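Jidinicoの浅皿2色セット、テニスボールとオレンジのキューブも一緒に 使ってみたメモ

投稿:Tatsuya Morikawa

時間ないので箇条書きに近い感じで。あとで直すかも(たぶん直さない)。

買ったのはJidinicoの丸い浅皿、水色と薄紫の2枚。それとBrodexのオレンジのキューブを2個。ボールは手持ちの硬式テニスボール。用途は仕分け遊びと、そのまま作業台の小物置き。食器としては使ってないので、そっち目当ての人は他のレビューへどうぞ。

先に結論。皿は買い。キューブも買い、ただし角注意。テニスボールは普通のテニスボールです。

まず皿から。縁が少し立ち上がってて、底は平ら。この縁の高さがちょうどいい。ボールを置いても転がり出にくいし、指を入れてキューブをつまみ出すときも引っかからない。前に使ってたPengの深皿は縁が高すぎて、手首が当たって毎回いらいらしてた。あれは結局、車の鍵入れになってる。

色。水色のほうはほぼ商品ページどおり。薄紫は届いたときと夜の蛍光灯の下で印象が違う。明るいとちゃんとラベンダーなんだけど、少し暗いとグレーっぽく転ぶ。好みの問題だけど「はっきりした紫」が欲しい人は期待しないほうがいい。自分はこのくすみ方、けっこう好き。
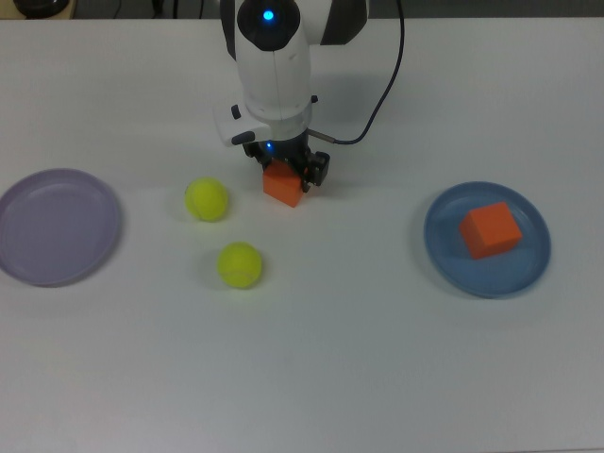

色分けの話をすると、オレンジと黄緑は本当に見間違えない。白い天板に置くと遠目でもすぐ分かる。前は木の積み木でやってて、机と色がかぶって探すのが面倒だった。仕分けするものは派手な色に限る。台も白いほうがいい。ただ白い台は汚れが目立つので、毎回拭くことになる。

キューブについて。つや消しのべた塗り、模様なし。さらっとした手触りで滑りにくい。においは開封した日だけちょっとした。翌日には気にならず。角がかなりきっちり出ていて、見た目は気持ちいいんだけど、足の上に落とすと痛い。一回やった。小さい子に渡すなら角の丸いやつを探したほうがいいと思う。対象年齢の表示は箱の横に小さくあるので、買う前に見てくだい。

あと影が出ると面ごとに濃さが変わって、安い積み木なのに妙に立派に見える。どうでもいいけど。

テニスボール。書くことあんまりない。毛羽があるので指でつまみやすく、皿に置いたときの音も静か。つるつるのプラボールだとカラカラうるさいし、ちょっと触っただけで机の端まで行ってしまう。テニスボールも転がることは転がるけど、止まるのが早い。 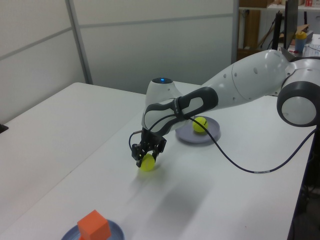 難点は毛くず。使い古しを下ろすと白い天板に細かい毛が落ちる。新しめのやつを使うか、先に粘着ローラーでひと転がし。これで大分ましになった。

遊び方は単純で、ボールはこっちの皿、キューブはあっちの皿、と決めて順番に入れるだけ。慣れたら途中でルールを逆にする。甥っ子相手に5分のつもりが30分つきあわされた。大人でも急に逆にされると間違える。悔しい。

置き方のコツを少し。皿を2枚くっつけて並べると、入れる側の手がぶつかる。台の左右に離して、真ん中にボールとキューブをばらっと置くのがよかった。端に寄せすぎると肘で落とすので注意。うちは1回落とした。割れなかったし傷もなし、たまたまかもしれないけど。

重ねたときの収まりは可。2枚ぴったり重なる。ただ密着しすぎて、はがすときに爪がいる。間に紙を一枚はさめば解決。 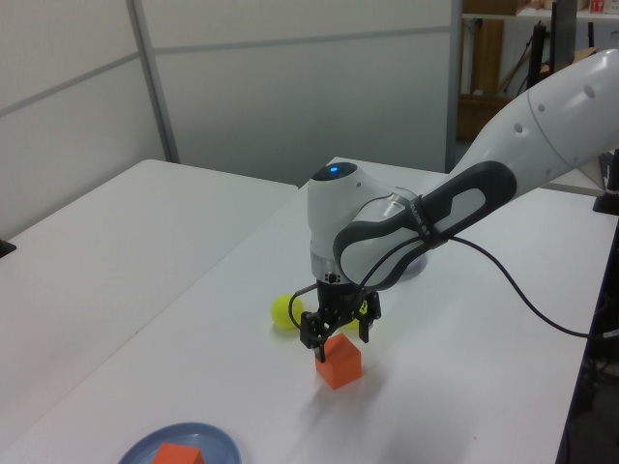 皿にキューブを載せたときの安定感もいい。底が平らだから傾かない。まあ当たり前か。ただキューブを真ん中にどんと置くと次が入れにくいので、縁側に寄せて置くのがおすすめ。

比較で触ったTrirnosumの皿のことも書いておく。あっちは縁がほとんどなくて、ボールがすぐ逃げる。見た目はおしゃれ。飾るならあっち、使うならJidinico。値段はほぼ変わらず。

手入れ。水拭きでじゅうぶん。油性ペンを試しに縁の裏へ書いたら、消毒用アルコールで落ちた(うっすら残った、と言われれば残ってる)。キューブは手の跡が少しつく。乾いた布で拭けば消える。

よかったところ
・縁の高さ
・水色の発色
・重ねてしまえる
・キューブの色が目立つ

いまいちなところ
・薄紫が光でグレーに見える
・重ねるとはがしにくい
・キューブの角
・説明書が紙きれ1枚、字が小さすぎる

点をつけるなら、皿だけで70点台の後ろのほう。キューブこみでもう少し上。3月にもう一色出るという話を店で聞いたので、黄色だったら買い足すつもり。緑だとボールとかぶるから見送り。

あ、送料のこと書き忘れてた。皿とキューブは別々の箱で届いて、受け取りが二度手間だった。まとめて頼んでも同じらしいので、急ぎの人はそのつもりりで。

2018-12-15 色の見え方のところを追記しました。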